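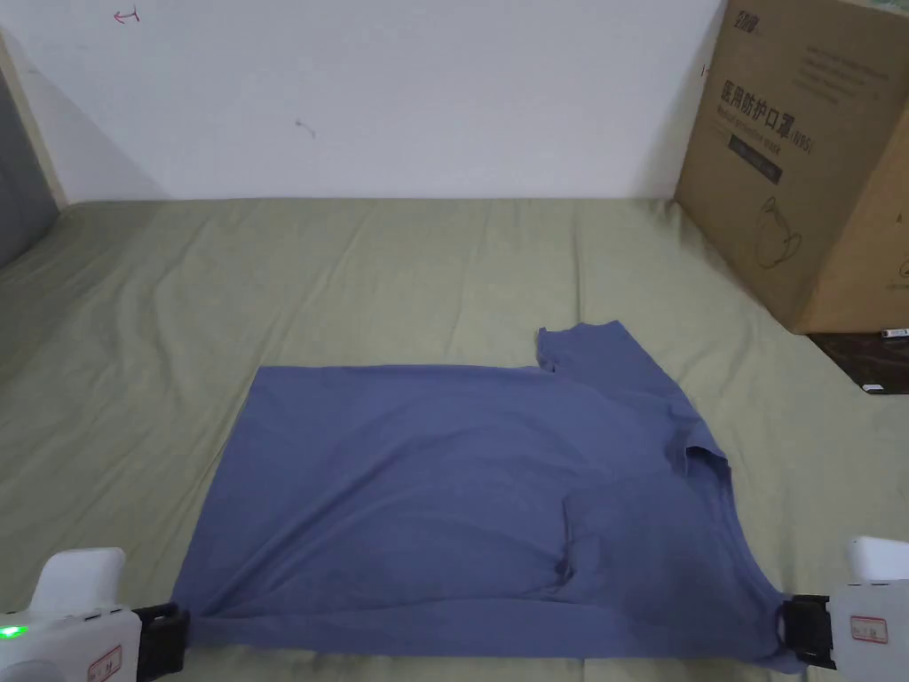 Blue T-shirt on a green sheet.

Nurstead Riders' Club: questions about the Brunton Shield

What is it?
A trophy for long service to club motorcycling. The website calls it prestigious. I'd want to hear that from someone who hasn't won it.

Who chooses the winner?
A panel of 6, chaired by Angus Sutcliffe. Their scores aren't published, and I've yet to hear a good reason why.
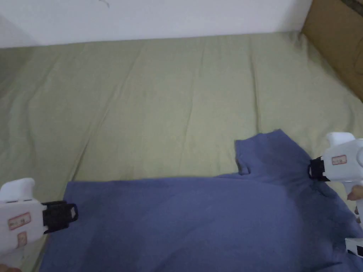 Can anyone be nominated?
On paper, yes. You need 58 signatures from paid-up members, which rather favours people who already run things.

Is there prize money?
£600, paid by Drelleck. It is meant to go towards restoring an old bike. Tharindu Munasinghe asked in March whether receipts were checked and was told they were "looked at".

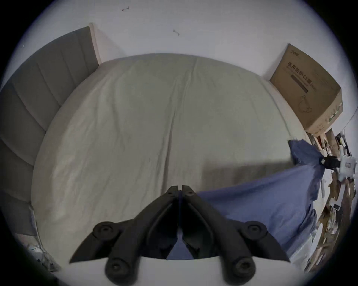
He has asked again in writing. If a reply comes, it will be added to this answer.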